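Fostwood Two-Finger Gripper Kit, with wrist camera bracket
Tabletop arm build, shared workshop bench

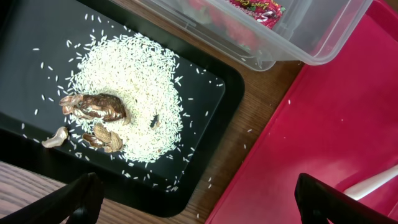
Wrist view over the black tray: long-grain rice, broken brown shell, red tray to the right.

The Fostwood kit is sold as a weekend build for a small desktop arm. You get two black fingers, a drive plate, one servo, a bracket for a small camera and a bag of screws. The sales text says it will "handle everyday objects with confidence." We have had one on the shared bench since October and would put it less strongly.

What it does well is hold boring things. A plastic lid, a marker, a block of scrap pine, the handle of a serving spoon. The fingers close evenly once you have shimmed the left one, and they stay even for a good while. The camera bracket is the best part of the kit. It puts the lens close behind the fingers, so both tips sit at the bottom of the picture and you can see the gap between them.

Loose material is another story. The listing has a line about "granular and irregular items," and I would like to know what Fostwood tested. Rice on a matte black tray is an easy case for a camera, pale grains on a dark ground, and it's still a mean one for a gripper with flat-sided fingers. Pieces of shell are worse. They are curved, they have thin edges, and brown mottling gives the software little to agree on about where a piece ends. Aisling Dolan set up a run of 200 picks with shell on rice and stopped counting a lift as good unless the piece reached the other tray. That rule took a lot of shine off the early numbers.

Use trays with a raised rim. You will get grains on the table anyway.

What's in the box
Fingers, pair, black: 1
Drive plate and link arms: 1 set
Servo with lead: 1
Camera bracket: 1 (camera not supplied)
Screws: 7 long, 5 short
Printed guide, one sheet, folded

The guide calls for 5 spacers. Ours had none, and the bag was sealed. Sevim Güler cut a set from nylon tube and the plate sat flat after that. If you buy one, check before you drive across town to a workshop with no tube in it.

Fit
The bolt pattern matches the Goneo arm without changes. On the older Sinura arm you need an adapter, and the one Fostwood sells costs too much for a flat plate with holes in it. Make your own. Khattak mounts are listed as "compatible," which in our hands meant two of the holes lined up.

Software
There is a download. It opens the fingers, closes them and shows you the camera picture. Claims about "learning from demonstration" refer to a separate program that was still marked as coming soon on Sun 19 April. We wrote our own recording script and I wouldn't buy the kit on the promise of theirs.

Worth the money?
For the bracket and the fingers, probably. For anything small, curved or brittle, expect to add pads to the tips and slow the close speed well below the default. Soft silicone tape works until it gets dusty. I haven't seen a grip force figure from Fostwood that says how it was measured, and two emails asking for one got the same brochure back.

Spare fingers are sold in pairs only.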